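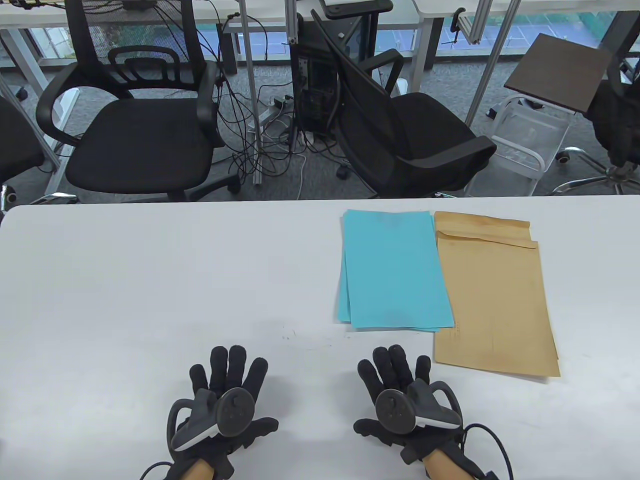
Gloves and controllers from the Enora kit, worn on both hands.

The Enora kit, sold by Taheri, records how hands move. A robot can then practice the same jobs. The kit weighs 600 grams.

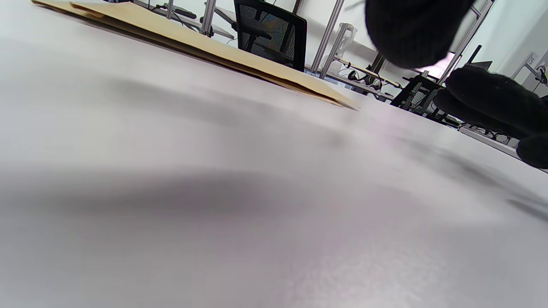 Paper jobs are hard for robots. Paper bends, slides and sticks to other paper. A flat cardboard folder, like the tan one on the table, gives fingers very little to grip. A robot may need 271 recordings of one job. 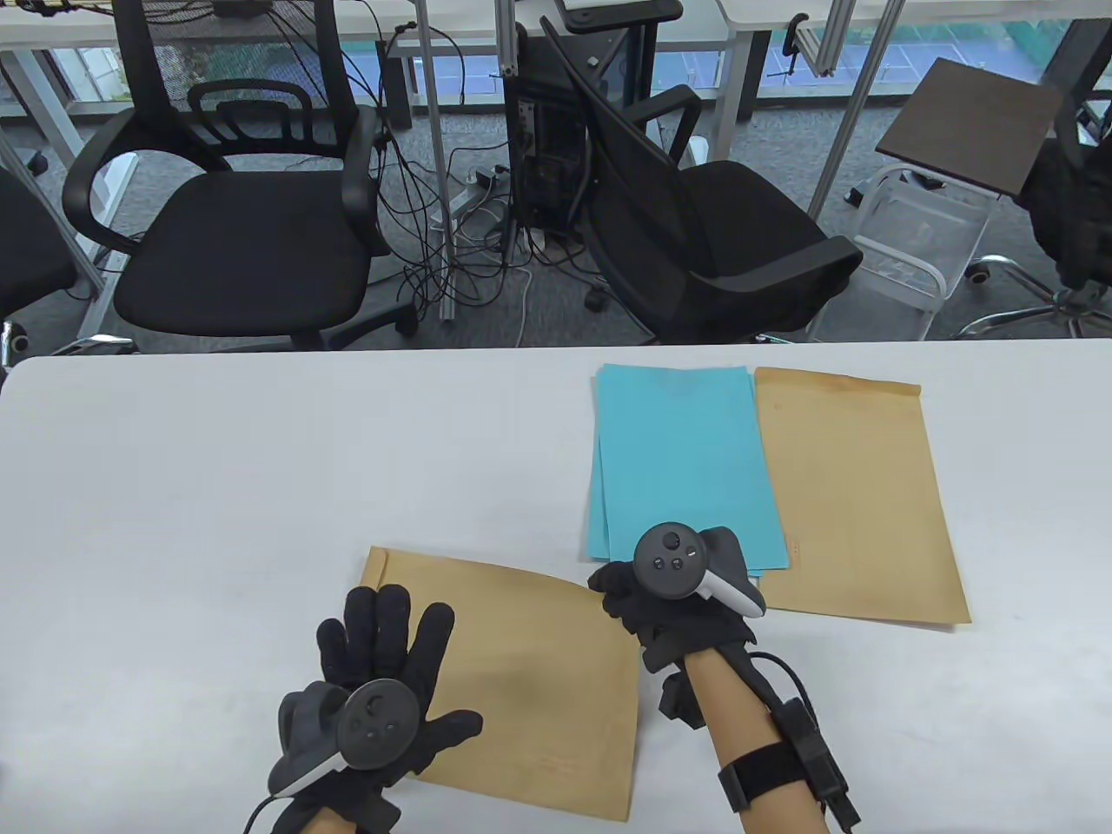
One gloved hand over an envelope, the other on the blue stack.

Each controller senses which way it is tilted. The kit is for ages 8 and up, with an adult.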